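中古ブロックのまとめ買い、「洗浄済み」はどこまで信じていいですか

おもちゃ・育児 > 中古品・お下がり
投稿者:ねぎま二号

子ども用に中古のおもちゃブロックをまとめて買おうか迷っています。Vidowというフリマサイトで、44個入り2000円の出品を見つけました。説明文には「専用洗剤で洗浄・除菌済み、新品同様」とあるのですが、洗剤の名前を質問しても返事がありません。正直この手の文句はあまり信用していません。
ブロックの写真を貼っておきます。

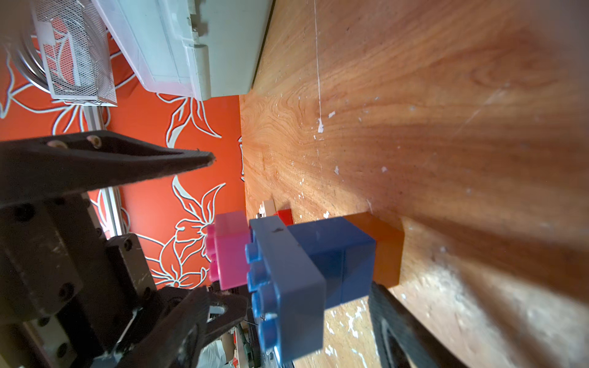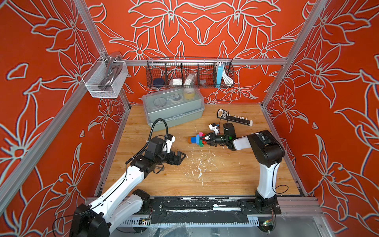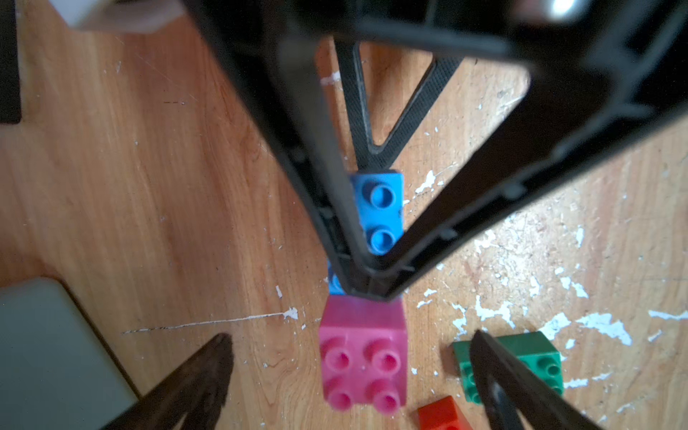

知りたいこと
・届いたあと自宅で洗い直すなら、普通の台所用洗剤で足りるのか
・Skunbergの「玩具専用クリーナー」というのをよく勧められるが、買う意味はあるのか
・他社製のブロックが混ざっていた場合、ちゃんとはまるのか
食洗機に入れたという人もいますが、変形しないのか疑っています。

回答 3件

Octavio Arancibia さんの回答
専用クリーナーは要らないと思います。成分表示を見ずに「玩具専用」の四文字だけで高い値段を払う気にはなれません。
うちでやっている手順を書きます。洗濯ネットに小分けにして、40度以下のぬるま湯に台所用の中性洗剤を少し。しばらく浸けたら歯ブラシで裏側のくぼみをこすります。汚れが残るのはたいてい裏です。表だけきれいな出品写真は当てにしません。すすいだらタオルの上で裏の穴を下に向け、途中で一度ひっくり返して、翌日まで置きます。生乾きで箱にしまうと臭います。
食洗機はやめたほうが無難です。大丈夫だったという話はたまたま低温のコースだっただけかもしれないし、少し反ったくらいでは本人が気づいていないこともあります。熱湯とドライヤーも同じ理由で使いません。
シールを貼ったもの、電池やモーターの入ったものは水に浸けず、固く絞った布で拭いてください。
黄ばみは洗っても落ちません。漂白剤と日光で白く戻すという方法が出回っていますが、色むらになったり、もろくなったりすることがあるので、子どもが使うものには勧めません。
それから「除菌済み」ですが、何をどのくらいの濃さで使ったか書いていないなら、何も書いていないのと同じ扱いでいいでしょう。質問に答えない出品者からは、私なら買いません。

もやし炒め さんの回答
Skunberg使ってますがいい匂いですよ。汚れ落ちは普通の洗剤と変わらない気もします。

Mererid Watkins さんの回答
はまるかどうかについてだけ。
「互換性あり」という表示はあまり信じないことにしています。以前Fuentealbaという店で混合の袋を買ったら、17個がゆるくて持ち上げると落ちるか、逆に固くて子どもの力では外せないかのどちらかでした。店に問い合わせても「個体差です」で終わりです。
届いたら、同じ種類だとはっきりわかるブロックを一つ決めて、それに全部を順番にはめてみるのが早いです。ゆるいもの、固いものは別の袋へ。大きさの違うシリーズはそもそも組めないので、先に分けておくこと。ひびや欠けのあるものは惜しまず捨てます。
小さいお子さんがいるなら、清潔かどうかより先に部品の大きさと対象年齢を確認してください。まとめ売りには説明文にない小物が混ざっていることがあります。
値段も、送料込みかどうかで話が変わりますよ。

補足(ねぎま二号)
ありがとうございます。送料は別でした。出品者からはまだ返事がないので、この件は見送って、近所のリサイクル店を見てきます。クリーナーも買いません。
食洗機の件は夫がまだ「いける」と言い張っているので、割れたブロックで一度だけ試させるつもりです。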